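Maltton Computer Drop-Off: Frequently Asked Questions

Updated January 13, 2022

Where do I bring stuff?
Side door on Lewis Street, the one with the ramp. Ring the bell and wait a minute, we're usually in the back. Please don't leave anything outside overnight, it gets rained on or it walks off.

What do you take?
Desktops, laptops, monitors (flat ones only), keyboards, mice, cables, routers. Printers if they're small. Phones yes, but take the SIM out first.

What don't you take?
Tube TVs, microwaves, smoke alarms, anything leaking. Swollen laptop batteries go to the county site in Pidadley, call them first. Don't mail them to us. Someone did.

Is it free?
Mostly. Monitors are $8 each, the recycler charges us for those. Everything else is free up to 6 items per visit. More than that, email ahead so we can clear some space.

Do I have to wipe my hard drive?
Best if you do. If you can't, tell us at the door and we'll put an orange sticker on it. Drives get wiped or drilled, your pick. Want to keep the drive? Fine, pull it before you come. Laptops can be fiddly, so ask and we'll do it while you wait if it's not busy.

Can I bring a desktop that's missing parts?
Yes. No processor, no memory, no side panel, all fine. Loose screws in a bag please, not rolling around in the case. If the processor socket is open, try to close it or cover it before you drive over. The contacts in there bend very easily and then the board is scrap.
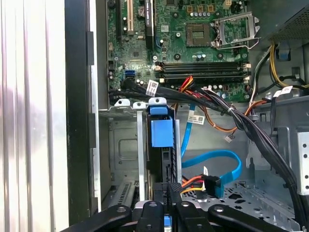
Desktop tower with the side panel off. Socket is empty, bracket up.

What happens to my computer?
Newer ones get fixed up and go to the Elico loan program, which lends them out to families for the school year. Older ones get stripped for parts. The rest goes on the recycler's truck, next big pickup is in May.

Can I get a loan computer?
Ask at the desk for the form. One per household. There's a wait list and it moves slow, sorry.

Do I get a reciept?
Yes if you ask. It lists what you gave, we don't put a dollar value on it. That part is between you and your tax person.

Will you pick up?
Only from schools and offices, and only inside town limits. Minimum 2 pallets. Homes no, we have one van.

Do you sell parts?
Some. Power cords, memory, 110 volt adapters, whatever is in the bins by the door. Cash only. No returns, and we cant hold things for you.

Still stuck?
Ask for Dwynwen Hopkin at the desk or leave a note in the box. Email gets answered eventually.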